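Notes on the October Reception, and on the Matter of Flowers
Posted 5 February 2022 in Events and Housekeeping
By Brynhildur Vídalín

Readers of this page have asked for an account of how the flowers were arranged for the October reception at Gradden Hall. I have been slow to provide it. The notes were in a box with the seating cards, and the box was under the coats.

The reception marked the close of the Cirkusmont season. Invitations went to 60 guests and we received 69, which the hall was able to accommodate once the folding tables had been returned to the store. I served as hostess and was responsible for the welcome table, the flowers and the presentation at the end of the evening. Catering was handled by Hviid and is not discussed in this post, except to say that the almond cake was very good and that I have requested the recipe twice.

The presentation bouquets were ordered from Zolix, a small shop two streets from the hall. My instructions specified yellow flowers with a generous amount of green. White had been proposed at an earlier stage. I did not support white, as the walls of the hall are white and the effect in previous years was pale. Yellow carries well across a large room, particularly when the person holding it is wearing something dark.
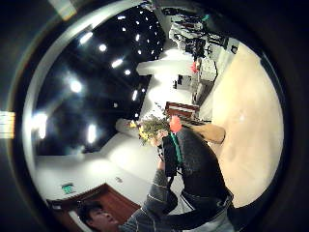 Photo: Cirkusmont / Gradden Hall

The yellow stood out against a charcoal jacket exactly as I had hoped, and the foliage was fuller than the order form had led me to expect. A bright green strap worn down the front of the jacket was no part of my color plan, but I was pleased with it all the same.

Guests intending to present flowers at a similar occasion may find the following remarks of use. A bouquet that is to be held should be tied lower than one that is to stand in a vase. The stems should be trimmed to a length that can be managed in one hand, as the recipient will be greeting people with the other. Paper is preferable to cellophane, which makes a noise during speeches. Water should be ready in a side room beforehand. Ours was in the pantry, in a tall enamel jug belonging to my aunt, and the flowers were placed in it when the greetings were over.

The lighting also deserves mention. The hall has a dark ceiling with a good many lamps in it, including a group of very small ones that I find charming. I had asked that they all be kept on for the presentation. Dimmed lamps flatter the guests, but they turn yellow flowers brown.

One bouquet came home with me and lasted nine days on the kitchen windowsill. I changed the water every morning and recut the stems on the fourth day. The foliage outlived the blooms and was moved to the hallway in a smaller jar.

The order for the next reception has not yet been placed. I am considering yellow again, with something taller for the welcome table, and would be glad to hear from any reader who has grown good foliage in a north-facing yard. Correspondence may be left in the comments below or at the hall desk.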